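Jameck toast arm

The Jameck toast arm is a home-built robot arm assembled in a shared workshop in Midbridge and set up to handle sliced bread at an ordinary two-slot toaster. It is made of yellow 3D-printed links driven by small servos. The name covers both the arm and the table layout it works in, and critics of the project say that the second matters more than the first.

Background

Work began in May with a set of printed parts adapted from an older hobby design known as Gullik. The builders' first notes described a "kitchen helper", a phrase dropped from later versions. The printed parts are said to have cost 80 pounds. That figure leaves out the servos, the toaster and the hours spent reprinting cracked links, and so says little about what a newcomer would pay.

Layout

The arm works over a wooden table between two white side walls. A dark green cutting mat printed with a grid lies to the right of the toaster. A white block with rounded corners sits on the mat, and the builders' notes give it as the pick-up point for each slice.

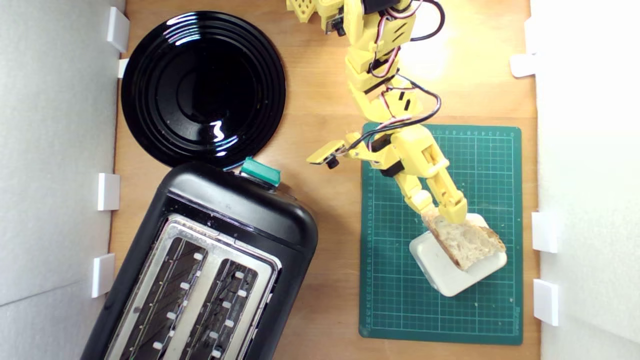 The gripper holding a slice of bread at the white block, with the toaster to the left.

A small camera is carried on the lower part of the arm and points down at the table. The project page calls this "vision guidance". How much guidance it gives is disputed: the notes also advise putting the toaster and mat back in the same place before every run, which suggests that fixed positions do a good deal of the work.

Loading the toaster

Loading is the harder half of the job. The slice has to be turned on edge and brought over a slot only slightly wider than itself, and soft bread bends when pinched.

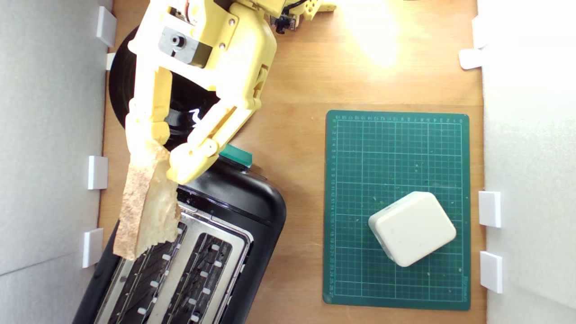
A slice held upright over the left slot of the toaster.

Claimed performance

A project page dated May 22, 2019 claims 500 slices handled. No log has been published, and the page does not say how many of them went into the toaster without help. A shorter test by Eshun, a makers' newsletter, recorded 11 attempts, of which five ended with the slice fully in the slot. The builders replied that the bread had been cut too thick. Neither account covers pressing the lever or taking out hot toast.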